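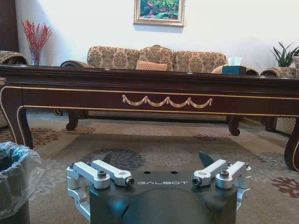 **Striped blanket, first one, edge advice please!**

**magpie_stitches**
Finished the last square of my Florkon blanket on Monday night and I'm so chuffed I could cry. It's the pattern where you change colour every 16 rows, all leftover 8 ply, and I swore I wasn't buying a single new ball (I bought 2). Now I need a border. Do I go garter stitch all round, or crochet it? I've never crocheted an edge and the thing is already huge, so I'd like to get it right the first time.

**tealcosy**
Congratulations!! Crochet it, every time. Double crochet all the way round, three in each corner, done in a weekend. Garter takes forever on a blanket that size and you end up with the whole lot in your lap, which in February is no joke.

**oldcreekwool**
Disagree, sorry. Crochet edges on a knitted blanket go wavy if your tension is even a bit different, and most people's is. Mine came out like lasagne. Pick up along each side with a long circular, knit garter, mitre the corners. Slower but it lies flat.

**tealcosy**
It only goes wavy if you put a stitch in every row end! Skip every fourth one. Or go down a hook size.

**magpie_stitches**
Ha, I knew I'd start something. What about colour? I've got a full 100 g ball of Simões navy, plus bits of silver grey and cream. The squares are mostly greens and mustard.

**oldcreekwool**
Navy on its own. Greens and mustard are doing plenty already.

**pipandskein**
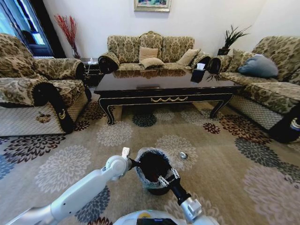
I'd use all of your edge colours, because a plain border on a scrap blanket always looks to me like you ran out of ideas. Thin stripes, one ridge each, and finish on the navy so grubby fingers don't show. Look at the rim on that little bin over the carpet, blue, grey and white together against the dark, and it's lovely. I can't tell if it's knitted or woven but I'd wear it as a hat. Swap your cream in for the white and you're away!

**oldcreekwool**
OK the bin is nice. That's a small thing in quiet colours though, on a whole blanket full of mustard it's going to be a lot.

**tealcosy**
A lot is the point of a scrap blanket! Mine has every colour Justton ever put in the sale tub, and used up 3000 metres.

**magpie_stitches**
Right, I've swatched both on a spare square. The crochet did ripple until I skipped row ends, so you're each a bit right. Going with garter in stripes, navy last. Does anyone know if the Simões navy bleeds? I was going to soak it in Flarkemix before joining.

**pipandskein**
Mine bled a little in the first wash. Cold water, and do the ball as a loose hank so it dries properly. Pics when it's finished please!!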